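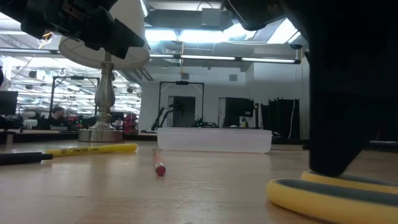 Runwood opens its robot workshop to the neighbors

By Romana Matoušek

TRELLCOMBE. If you have driven past the old Picard building any time in the last couple of years and wondered why the lights were on so late, you could have found out this March, when the robotics group at Runwood unlocked the front door, put out a sign and let people come in to watch the machines work.

And come they did! The organizers had printed 125 visitor stickers, thinking that would be plenty for a first open day, and had to go back to the printer before lunch. By the time the doors closed at 4 p.m., 587 people had signed the guest book, a good many of them under the age of ten and signing in very large letters.

The demonstration most of them wanted to see was a modest one. A pair of black robot arms worked at a wooden table, with pencils, pens, markers and a frosted plastic bin, on the kind of desk tidying most of us put off until Sunday night. It is slower than you would expect from the movies, and a good deal more absorbing. I had planned to stay for five minutes and was still standing there half an hour later (my coffee long gone cold), along with a retired mail carrier and a family of six from the other side of the river.

"People get very quiet when it goes for the pencil," said Quentin Pons, who leads the group and spent the day answering questions from behind a rope. "Then everybody breathes out at the same time. I've been doing this for years and I still do it too."

Pons explained that a pencil is a surprisingly awkward thing to pick up. It is thin, it rolls, and it has to be held tightly enough to stay put and lightly enough that it doesn't twist around between the fingers. A person sorts all that out without a thought. The group has recorded 3,000 practice runs with ordinary desk supplies so far, and Pons says they would like a great many more before they start bragging.

Sum-yee Peng, an engineer who joined the team last fall, gave the talk for younger visitors, which ran every hour and was full each time I looked in. She had the children try picking up pens with two chopsticks held in their fists, and then with one eye closed, and then with one eye closed while a friend moved the cup. There was a lot of shrieking. There were also some very good questions, including one from a girl in the front row who wanted to know whether the robot minds being watched. (It does not, Peng told her, although the engineers do, a little.)
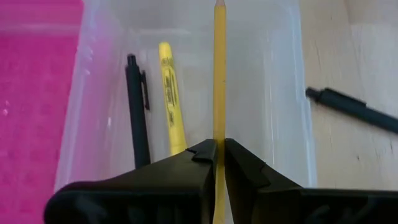

COMMUNITY & SCHOOLS

The open day was arranged together with Trellcombe Middle School, where Timothée Fleury teaches shop and science. Fleury had been writing to Runwood since the start of the school year asking if he could bring a class over, and the answer finally grew into an invitation for the whole town. He brought 60 students in the morning, in two groups, and they stayed through the first two demonstrations.

"They came in wanting it to do backflips," Fleury said. "On the way home they were arguing about the best place to grip a pencil. I couldn't have asked for a nicer bus ride."

His students will be writing up what they saw, and a few of the reports will go on display at the public library later in the spring.

Lunch was looked after by Romain Marchal of the Galley, who wheeled his soup cart across the parking lot and ran out of the leek and potato well before one o'clock. He says he will bring the bigger pot next time.

There does seem likely to be a next time. Pons said the group would like to hold another open day in the fall, with longer hours and a second talk for grown-ups, several of whom had asked, rather wistfully, if they could have a turn with the chopsticks. Teachers who would like to bring a class before then can leave their name at the Runwood front desk on weekday mornings. Admission will be free again, and parking is behind the building, by way of the side gate.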